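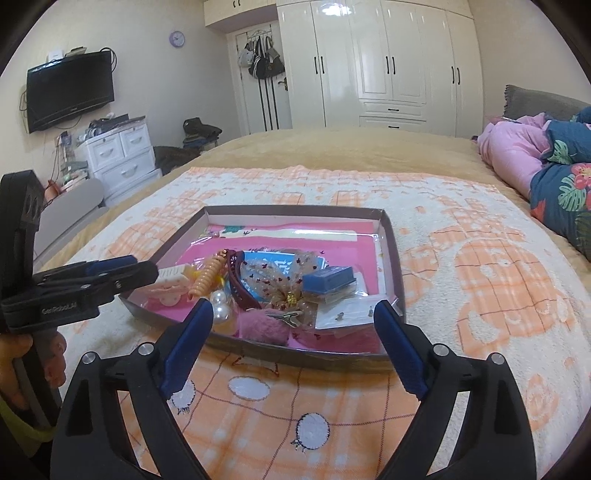 关于我们

Curnard是一所教成年人做拼布、绗缝和旧毯修补的小学校,教室在Prokthorpe老街的二楼,楼下是一家卖热汤面的铺子,所以下午四点以后上课的人总是特别容易饿。我们教的东西说起来不复杂:怎么选布,怎么裁布,怎么把几层布缝在一起,让它盖上三十年也不散。可是真的做起来,里面的乐趣多得讲不完!

我们是怎么开始的

学校最早只是一个周末缝纫小组,大家轮流在各自家里碰头,谁家客厅大就去谁家。后来带来的旧被面、旧床罩越来越多,有外婆留下的,有从二手市场淘来的,也有被猫抓得不成样子的,客厅里渐渐放不下了。我们就租下了现在这间教室,地板有点响,窗户朝北,光线均匀,看布的颜色特别准(做过拼布的人都懂,黄灯底下配出来的颜色,第二天早上一看常常要拆)。

搬进来的第一年,我们只有一门入门课,学完可以带走一只方枕套。现在课程分成四条线,学员可以从任何一条进来,学到一半想换也没关系。

我们教什么

入门拼布
从认布开始。纯棉、棉麻、法兰绒、起绒布,摸过、洗过、熨过才知道差别在哪里。第一件作品是九宫格枕套,第二件是一条可以搭在膝上的小毯。缝纫机教室里有,针线也有,人来就行。

手工绗缝
这是我们最安静的一门课,也是最容易上瘾的一门。大家围着大绷架坐,一针一针地走线,偶尔有人念一段小说。针距不齐没有关系,走过几尺以后手自己会找到节奏。

旧物修补
脱线的毛毯、磨薄的被角、褪了色的床罩,都可以拿来。我们会一起商量是补得看不出来好,还是干脆补得漂漂亮亮、让人一眼就看见。很多学员最后选了后一种,用对比色的线绣上一圈,旧毯子一下子精神起来。

图案与配色
格纹、条纹、卡通印花、民间纹样都讲,重点是怎么让它们在同一张床上和睦相处。这门课要用很多彩铅和方格纸,喜欢画画的人会很开心。

布料资料柜

教室最里面那面墙是我们最得意的地方:一整排抽屉,里面收着2,233块布样,每块都贴了小卡片,写明质地、幅宽、缩水情况和来处。这批布样的底子来自Sayegh布行,布行歇业清仓时把整套样本册转给了我们,后来又陆续添进学员捐的零头布。按颜色排还是按质地排,我们吵过很久,最后按质地排了,颜色另做了一本索引。

资料柜对外开放,不是学员也能来翻。做戏服的、修娃娃的、给旧沙发找面料的都来过,常常本来只想找一块布,结果坐下来聊了一下午。

每年六月的晒被节

六月雨季前,我们会把一年里做好的、补好的东西全部搬到后院的晾绳上。没有评奖,也不卖票,谁路过都能进来看,摸也可以摸(请先擦擦手,院子里有人卖梅子冰)。去年新加了“交换角”,带一块自己不再用的布来,换一块别人的回去,受欢迎得超出我们的预料,今年又多拉了两根绳子。

Hurex计划

Hurex是我们的借毯计划。学员和校友自愿做一条毯子放进来,附近的日间托儿班、康复中心和刚搬来本地的家庭可以免费借用,最长一年,到期可以续。目前在册的毯子有231条,每条背面都缝了编号布标,还回来以后先清洗、检查线脚,需要修补的直接进旧物修补课,正好当教材。

这个计划最让我们高兴的是毯子还回来时夹带的小纸条。有的写宝宝最喜欢抓哪一块格子,有的画了一只歪歪的鸟。纸条我们都留着,贴在楼梯间的墙上,来上课的时候可以慢慢看。

怎么上课

每班小班教学,入门班八人,绗缝班因为要围绷架坐,六人。一期十次课,每次两个半小时。缺课可以到别的班补,提前一天说一声就好。材料可以自带,也可以在教室按尺买,不强求买整包。带孩子来也行,角落里有一只装满碎布和大扣子的箱子,年纪太小的请大人在旁边看着。

单次体验课每人75元,包含布料和一杯热茶,做完一只杯垫就能带回家。报了整期课,这笔钱从学费里扣掉。

找到我们

地址在Prokthorpe老街面铺楼上,门牌不太显眼,看见蓝色楼梯扶手就往上走。想参观布料资料柜,上课时段直接来即可;想借毯子或给Hurex捐毯子,请先留言,我们会约好时间,把工作台腾出来。有旧毯子不知道还能不能修的,拍张照片发来也行,最好正反面都拍,破口旁边放一枚硬币比大小。

本页更新于2021年9月7日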